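# Recogida de demostraciones en simulación

La **recogida de demostraciones** es el trabajo de juntar ejemplos de una tarea para que un sistema de aprendizaje la imite. Se puede hacer con robots de verdad o, como la hago yo casi siempre, dentro de un simulador. Lo cuento en primera persona porque llevo este artículo en la wiki de Kirkura desde septiembre y ya me he peleado con todo lo que sale aquí.

## Qué se guarda

Cada intento es un *episodio*: las imágenes, las posiciones de los brazos y las órdenes enviadas a las pinzas. Nuestro conjunto, que se llama Nirelow, tiene 673 episodios, grabados a 15 imágenes por segundo. ¡Parece mucho hasta que te pones a entrenar!
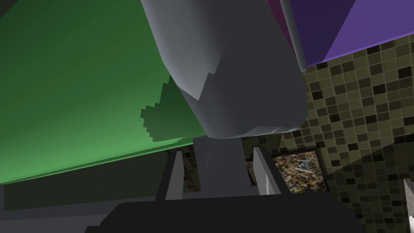 *Los dos dedos de la pinza, a ambos lados del vástago gris.*

Los planos cercanos como este me encantan para revisar agarres – se ve enseguida si el vástago queda entre los dedos o se va hacia un lado. Lo malo es que del resto de la habitación te enteras de poco, así que conviene guardar también una vista más abierta.

## Variación

Un modelo que solo ha visto una pared acaba aprendiéndose la pared. En Tesanwood (el generador de habitaciones que usamos) cambio colores, texturas, cuadros y muebles entre tandas, y a veces salen combinaciones feísimas, pero sirven igual. 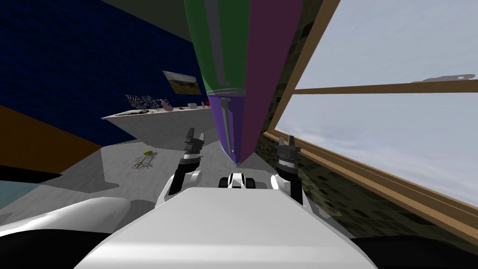
Con 2 brazos la cosa se complica, claro, y hay que decidir si cada orden se guarda por separado o en un solo vector. Yo prefiero el vector único, que da menos guerra al sincronizar.

## Filtrado

Los episodios fallidos no los borro: los marco y los dejo en una carpeta aparte (criterio Rinaldi, lo llamamos en casa, por el script que hace la criba). Falta por escribir el apartado sobre formatos de exportación.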